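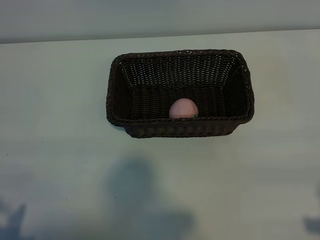

Gripper trials at the Risby bench
Posted April 14, 2019 by Lerato Botha

We finally got two grippers going head to head on the same arm, and what a fun couple of weeks it has been! One is the Jirgate parallel jaw, stiff and quick. The other is the Vītola three-finger, which is softer and a good deal slower – but wow, it can find its way around a curve.

Both run from the Purnico controller at the same speed, with seven tries per object and the same start position each time. The ball in the wicker basket is my favorite test by far. Go in too low and you catch the braided rim, come in too high and you just nudge the ball along (I did plenty of both while setting this up).

I love how different the two feel to program. The Jirgate wants an exact approach angle, while the Vītola lets me be sloppy by 5 mm and still close nicely. Full logs go up once I've sorted out the timing column – send me your own basket settings if you have any!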